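**Stone-handling robots paused after gripper fault at Rorkholm plant**

Benchtop maker Jultiston has stopped using robot arms on the finishing line at its Rorkholm plant after one of them closed its gripper without being told to on Sunday night.

The fault happened at 9:40 pm, when the arm was lowering toward a stone offcut. A line operator, Danish Bugti, had reached past the guard rail to clear a strip of packing foam. The gripper shut on the sleeve of his jacket. He pulled free and was treated on site for a bruised wrist, and was back at work the next afternoon.

Plant manager Nighat Mughal said all four arms on the line were switched off within minutes and would stay off until the cause was known.

"We had a machine do something it had not been asked to do, with a person beside it," Mughal said. "Slabs will be moved by hand and by hoist in the meantime. It's slower, and customers have been told."

The company expects orders to run up to five days behind. Kitchen installers in the area were contacted by phone on Monday.
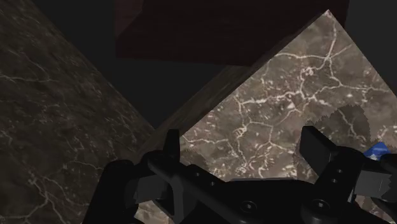 Early checks point to the control software and have found no broken part in the arm itself. Kulkarni, the firm that supplies the program, went through the arm's logs and found that it had lost its position reading for a fraction of a second and then started again with an old command still waiting. The old command was to close.

Aniela Szewczyk, who leads the service team at Kulkarni, said her staff had since brought the fault up in simulation, using a virtual gripper and stone surfaces. It appeared in 20 of 279 trial runs, always after a restart.

"A restart should clear everything that came before it, and in this version it doesn't," she said. "We have a fix in testing. I won't give a date for it until it has been through the full set of runs again."

Other customers on the same version have been sent a notice asking them to cut power to the gripper before anyone goes inside the guard area. Szewczyk would not say how many sites that covers.

There are also questions about the guard rail. A light curtain at the other end of the line stops the arms if someone leans through, but the section where Bugti was standing has only a waist-high rail and a painted line on the floor. Natália Barros, the health and safety representative for the afternoon and night shifts, said workers had asked for the curtain to be extended when the arms were put in.

"People reach over that rail every shift, because foam and tape get caught there," Barros said. "You can fix the program and you'd still have a hand near a moving arm."

Mughal confirmed the request had been made and said it was put off over cost. A quote for the extra curtain has now been accepted and the work is booked for October. She said the arms would not be turned back on before it was finished, even if the new software arrived first.

The workplace safety inspector has been notified and is due to visit the plant this week. The polishing and packing areas are running as normal.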